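Visit to the Clendov garment care hall, June

The afternoon part of the visit began at 2530 Sovmont Road, where Zinash Gidey showed us the finishing area. Shirts arrive from pressing in lots of 500 and are hung by colour, then by size. The hall covers almost 600 square metres, most of it given over to storage.

Rails are chromed tube on dark uprights – easy to wipe down, though the hooks slide if a bar is not level. Hangers are matched to the cloth where stock allows.
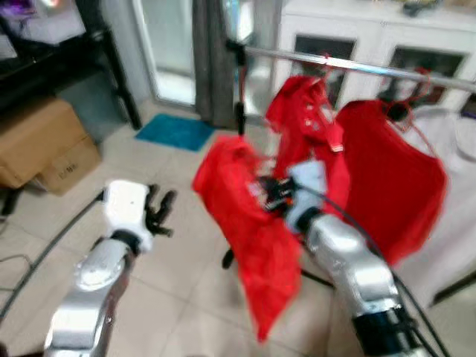

Red shirts on red hangers, with a glass-fronted cabinet behind the rail.

We left by the loading door at four.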